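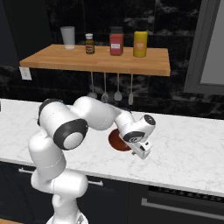 *Kitchen with a white marble countertop, round reddish-brown dish on the counter.*

# Zaugg stone sealer, 465 ml: long-term review

Jun 7, 2022

Zaugg sells this as a water-based impregnating sealer for marble, limestone and other porous stone. I applied it in March to a honed white marble worktop and to a set of offcuts from the same supplier, Trullesholm, and have kept notes since. The worktop gets normal family use. The offcuts got the abuse.

## What it is

A thin, milky liquid in a plastic bottle with a flip cap. It goes into the stone and leaves no film, so it will not change the slip or the sheen, and it will not stop acid etching. The label says so in small print on the back. A lot of the disappointed comments about sealers of this kind come from people who expected a sealed marble top to survive lemon juice. It won't. The sealer slows down the absorption of oil, wine, coffee and so on, and gives you time to wipe up.

## Application

The instructions ask for a clean, dry surface, left overnight after the last wash. I degreased with the Ustura stone cleaner, rinsed twice and left it until the following evening. Two coats, wiped on with a lint-free cloth in overlapping passes, ten minutes' dwell, then buffed off. The second coat went on an hour after the first.

Coverage was better than stated. The whole run of worktop plus the offcuts used 168 ml for both coats, which leaves enough in the bottle for a second full treatment. Honed stone drinks more than polished, so a polished top should use less.

The dwell time matters. On one offcut I left the first coat for half an hour to see what would happen and got a grey, slightly tacky haze that took a good deal of rubbing with fresh sealer to shift. On a full worktop this would be a miserable job. Work in sections no wider than your reach.

Smell is mild. I had the window open and didn't need a mask. Nitrile gloves are sensible as it dries the skin.

## Stain tests

All on offcuts, sealed and unsealed side by side, spots covered with cling film to stop them drying out.

| Substance | Time | Unsealed | Sealed |
|---|---|---|---|
| Olive oil | 2 hours | Dark ring | No mark |
| Olive oil | Overnight | Dark patch, permanent so far | Faint ring, gone after poultice |
| Black coffee | 2 hours | Brown stain | No mark |
| Red wine | 2 hours | Stain and etch | Etch only |
| Turmeric paste | 2 hours | Yellow stain | Paler yellow stain |
| Lemon juice | 5 minutes | Etch | Etch, same depth as far as I can feel |

Turmeric is the weak point. I repeated it with a third coat on the stone and saw no improvement.

I also weighed one offcut on a kitchen scale before and after a soak in tap water. Dry weight was 465 g. Unsealed, it came out at 472 g. Dried back to its starting weight, sealed and soaked again for the same period, it gained too little to register on a scale that reads in whole grams. That is a crude test and I wouldn't lean on it too hard, but it agrees with the way drops now sit on the surface.

## In use

Water still beads over most of the top. The exception is a strip beside the sink, where drops flatten out and darken the stone slightly after a quarter of an hour. That area gets washing-up liquid several times a day and I will redo it before the rest. The label promises a year between treatments. Away from the sink that looks plausible. Next to it, I would plan on every three months.

No yellowing and no change in colour that I can detect against an untreated offcut kept in a drawer. The honed finish feels the same as before.

Limescale around the tap base is unaffected by any of this and still needs removing by hand, without acid.

## Compared with Sesavwood

I had a part bottle of the Sesavwood stone and timber sealer from an earlier job and ran the two-hour tests with that as well. It matched the Zaugg on coffee, did slightly worse on oil, and left the marble a touch darker. It is solvent-based and the smell hung about until the next day. For a timber board I would still use it. For pale stone I wouldn't.

## Faults

- The flip cap leaks if the bottle is stored on its side.
- No cloth or applicator supplied.
- Batch number printed on the label in ink that wipes off with the product itself.
- Dwell time is given only on the folded leaflet. It should be on the bottle.

## Rating

4 out of 5. One mark off for turmeric and the cap.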